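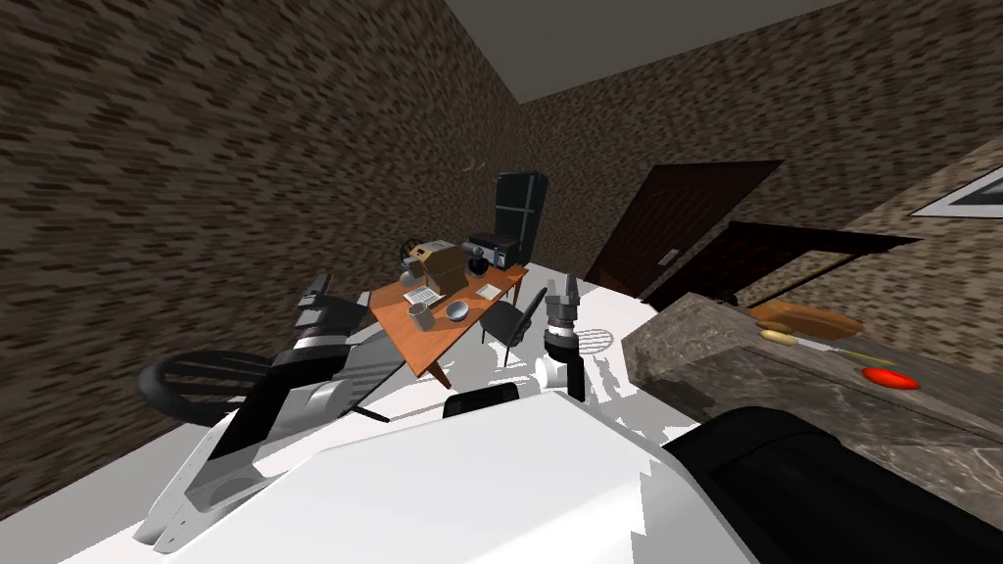
Attachment 1: head view, table and counter, Tapia room set.

Ticket: evaluation result not reproduced between sites
Component: Gremora simulator, bimanual benchmark
Raised by: Italo Amato, Hirkudcombe
Opened: 4th October
Status: awaiting confirmation

Summary. The Fokidari group reported that training on randomised rooms improved the policy on rooms it had not met before. Our repeat at Hirkudcombe, using the same 4,000 training episodes, showed no improvement over the fixed-room baseline.

Steps taken. Both sites exchanged configuration files and ran 1,000 evaluation episodes from a shared list of seeds. Object placement agreed in every episode. Wall and floor textures did not – our build drew them from a separate generator that ignored the seed. 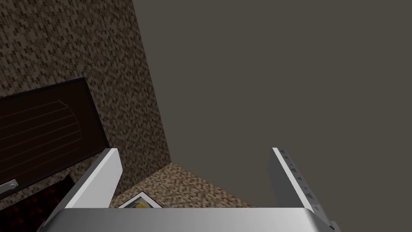 Attachment 2: gripper view, both fingers open, small mosaic pattern on wall and floor.

Finding. The texture generator was changed in the April release. Episodes produced after that change repeat a single texture set for long stretches, so our training data held far less variety than the method requires. The policy code is not at fault. 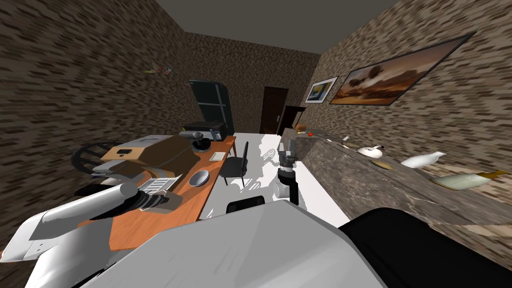 The seed patch was applied on our side and 2,000 episodes were generated again. Placement of furniture and small objects remains as specified. In the attached head view the left gripper is over the orange desk, with the cardboard box and the printer on the same surface, and this view should be used when checking the desk layout. The first 45 evaluation episodes now match Fokidari's log – the full comparison is still running.

Action. Fokidari is asked to confirm its build number. The ticket will remain open until both sets of results have been filed.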